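Unit 3 - Power strips, adapters and cable storage
Course 622, Household Organization. Instructor: Leen Atallah

## 3.1 Sorting before storage

Group electrical accessories by form before assigning them a place. Long strips, cube-shaped sockets and single plug adapters stack poorly together and should be stored separately. Adapters are the smallest items in the group and the most often misplaced. Keep them in a compartment with a closed bottom or a fine mesh.

Coil each cord in loops of equal size. Do not wrap a cord tightly around the body of a strip - the bend at the entry point is where the insulation fails first.
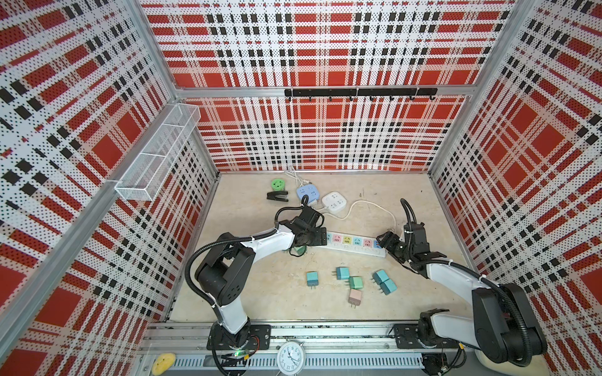
Wall storage takes two basic forms. A hook rail suits coiled cords and anything with a hanging slot. A divided wire basket suits small parts and keeps them visible from the front. Mount the rail high enough that the longest coil clears the work surface by 10 cm.

## 3.2 Retrieval check

1. Name an item on the inventory sheet.
2. Locate it and place it on the work surface.
3. Return it to its assigned position.

Repeat for 5 items. Record any item found outside its group.

Reading for Unit 4: Akbulut, "Labeling Cords and Chargers," course packet.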